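Facilities Service Desk
Ticket 911 -- Room 9, Ciler Building
Category: Furniture and small storage
Status: Resolved, monitoring
Product: Tundetti woven basket, rounded rectangular, braided rim
Supplier: Gineck

Issue as reported
The requester advises that the wicker basket kept on the white counter in Room 9 does not sit level. It rocks when items are taken out, and loose strand ends near the base have caught on sleeves. The requester asks whether the basket can be repaired or whether a replacement should be ordered through Gineck. The basket is used for keys, spare remotes and other small items handed in at the end of the day.

First response
Thank you for your request. Please empty the basket before the inspection and place the contents in the top drawer of the counter. Please do not trim any strands in the meantime. Cutting a strand too short can release the one beside it, and the weave is then difficult to secure.

Inspection
Attended at 9:15 am. The counter was checked first with a spirit level and found to be true in both directions, so the surface was ruled out. The basket was then turned and tested on each of its long and short sides. It rocked in every position, with the movement always coming from the same corner of the base.

The base was found to have bowed outward at that corner. The requester confirmed that the basket had been stored over the heater in the Cáceres meeting room through November, and drying out is considered the likely cause. The walls were examined with the basket tipped up on the counter.

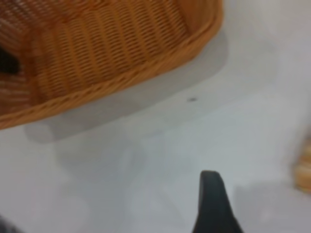
The braided rim was pressed by hand along its full length and did not shift. The walls flexed evenly and returned to shape. As the rim and walls are sound, replacement was not recommended at this stage. The catalogue price for a new basket of this size is above the limit for small storage items, and an order would also require approval from the building office.

Work carried out
The outside of the base was dampened with a cloth and lukewarm water and left for 20 minutes to soften. The basket was then placed upright on a towel, a flat board was set inside it, and weight was applied overnight. Three loose ends were tucked back under the neighbouring strands with a blunt needle. One of these would not hold and was fixed with a small amount of clear craft glue. Four felt pads were fitted under the base.

Result
On the second visit the basket no longer rocked when empty. A very slight movement could still be felt when a heavy item was placed at one end -- this is within what can be expected of a handwoven article. The requester tested the basket with its usual contents and accepted the repair.

Update from requester, 3 pm
The requester reports that one felt pad has come away and asks whether it may be glued.

Reply
A replacement pad has been left at the front desk. Please wipe the base with a dry cloth, allow it to stand for an hour and then press the pad on firmly. Glue should not be used on the pads, as they will need to be changed from time to time.

Care advice
Keep the basket away from heaters and direct sun. Dust the weave with a soft brush, working along the strands. Lift the basket with both hands from underneath, particularly when it is full. It should not be carried by the rim.

Related requests
Ticket 625 -- drawer runner, same counter. Closed.

Next action
The base will be checked again at the next routine visit to the Ciler Building. Should the corner lift before then, please reply to this ticket and it will be reopened under the same number.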